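Zane Sakalauskas
13 October 2025

A short thread about cleaning the workroom, and mostly about dustpans. I know, very exciting. But I moved to Dullcombe with one broom and no dustpan, and since then I have many opinions.

1/ The workroom is where I sand, cut, glue and also drop everything. For a long time I pushed the dirt onto a piece of cardboard. It works for big pieces. The fine dust goes under the cardboard and laughs at you.

2/ So I started to look at dustpans seriously. The first one, from the Sepp shop near the station, had a lip that was bent like a smile. Every time, a thin line of dust stayed on the floor. I moved the pan back, swept again, got a thinner line. I did this until I was angry.
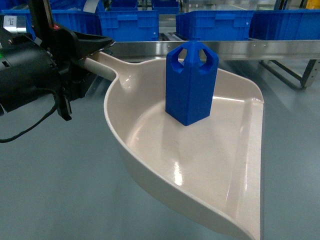
3/ My rule now is simple: look at the lip before you look at anything else. Put the pan on a flat floor in the shop and try to see light under it. People will look at you, it is okay. After the lip I check how deep it is. A deep pan with raised sides, like the cream one with the blue print standing in it, can take bigger things and not only dust. With a shallow pan my small parts roll out again before I reach the bin.

4/ Glossy or rough inside? I prefer glossy. Fine dust slides out with one knock, and you can wipe it with a wet cloth. The rough kind keeps a gray film forever. My neighbor says the opposite and we have stopped discussing it.

5/ Order of work, for those who asked. First the shelves, then the table, then the floor. I give it 15 minutes in the evening with a timer. When it rings I stop, also if one corner is not done. Before the timer I used to clean for two hours once in a month and hate it.

6/ For the table I do not use the floor dustpan. Please don't do it also. The floor one has been in places. A small scoop with a handle is enough, and it lives on the table so I have no excuse.

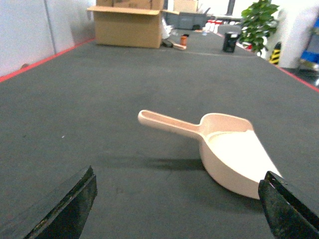
Pink scoop, table duty only.

7/ The long narrow handle is good for me because I have big hands. I push the crumbs together with a dry paint brush - the wide kind - and bring the scoop to them. On a dark table you see the light dust very well, but dark dust you must find with your fingers.

8/ Next I want a hook for the broom, because it falls down at night and scares me. If somebody has tried the Zito ones, please tell me if they hold.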